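Wrist cameras and the cost of a blurred frame

When Quentin Lecomte joined the manipulation group at Lepik, the standing instruction for anyone recording demonstrations was to move slowly. Operators were told to pause the arm before each grasp and again after it, so that the wrist camera would deliver sharp pictures. Lecomte spent his first month there throwing sharp pictures away.

"The policies trained on them were fine until the arm moved at working speed," he says. "Then the encoder was looking at something it had seen very little of."

His result, circulated inside the company in June, concerns what happens when blurred wrist frames are kept in the training set and labeled for how blurred they are. The method is called Plelix. It assigns each frame a blur score computed from the joint velocities at the moment of exposure, with no reference to the image itself, and passes that score to the policy as one additional input.

The choice of joint velocities was deliberate. An image-based sharpness measure confuses a smeared object with a smooth one. A bare white tabletop has very little high-frequency content whether or not the camera is moving, and on a table like the ones Lepik uses, bare white is a large share of what the wrist sees.

"We tried the variance of the Laplacian first, as everyone does," Lecomte says. "It ranked still frames of the table below moving frames of a bottle with print on it. That was the end of that."

The recordings were made on tabletop setups with food items, dishes and small appliances. Operators drove the arm by teleoperation and were given no speed limit beyond the one in the controller. Each demonstration was logged at full rate, and no frame was dropped before scoring. 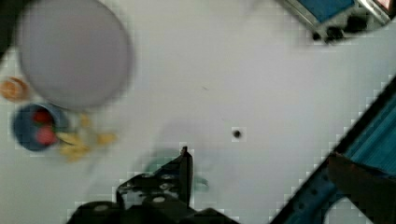
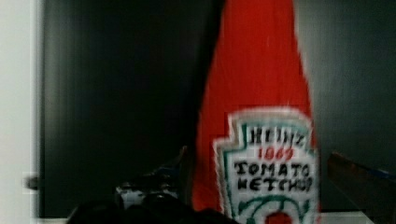

Wrist views from the recordings. The gripper enters from the bottom in both.

What the blur removes

Lecomte's view is that blur takes away less than people assume, and that the loss is uneven. Large regions of color survive. The outline of a round bowl survives well enough to place it. Lettering on a label degrades early, though in the ketchup view the brand name can still be read. Small pieces of food lying near one another are the hard case, as their boundaries merge and the network has to guess where one ends.

"For reaching, you need the position of a thing and a rough idea of its extent," he says. "For closing the fingers you need the edge. Those two requirements occur at different speeds, so the blur is mostly present when you can afford it."

The policy appears to learn this division. With the blur score as an input, it relies on the wrist image during the final approach and shifts weight to the fixed camera during fast transfers. Lecomte measured the shift by masking each camera in turn and recording how far the predicted action changed. He is careful about the interpretation - masking is a crude probe, and a changed prediction is not necessarily a worse one.

The evaluation

The comparison used 4 training conditions: sharp frames only, all frames without a score, all frames with the score, and sharp frames with synthetic blur added. Each was run for 100 trials at working speed, with the same object positions. The policy with the score completed 76 of them, the highest count in the set. The synthetic condition came second.

Lecomte regards the synthetic result as the more interesting one. The group had used Brillus, its in-house augmentation tool, to smear sharp frames along a random direction. Real wrist motion includes rotation about the camera axis, and under rotation the center of the image stays comparatively clear while the corners streak. Brillus applied the same kernel everywhere.

"It was teaching the network that blur is uniform," he says. "A depth-aware kernel would help. I have not written one."

He lists two further limits. All trials used a single arm model, so the mapping from joint velocity to blur has not been tested on a different wrist geometry. Exposure time was also fixed, and under automatic exposure the score would have to account for it. The logging software, Bridix, stores exposure per frame only in its newer version, and the earlier recordings cannot be corrected after the fact.

The instruction to operators has since been changed. It now asks them to work at the speed they would use for the task, and to stop only if they lose sight of the object. Recording sessions are shorter as a result - a benefit Lecomte did not measure and declines to claim.

His next piece of work is on frame timing, where he suspects a constant offset between the camera clock and the controller.

"If the offset is real, some of the scores are assigned to the wrong frame," he says. "I would like to know that before anyone builds on them."

Related items
Clock drift in multi-camera logging
Bridix: notes on the new recording format
Fixed cameras, wrist cameras and when to mask them
Brillus and the limits of uniform kernels
Teleoperation speed and operator fatigue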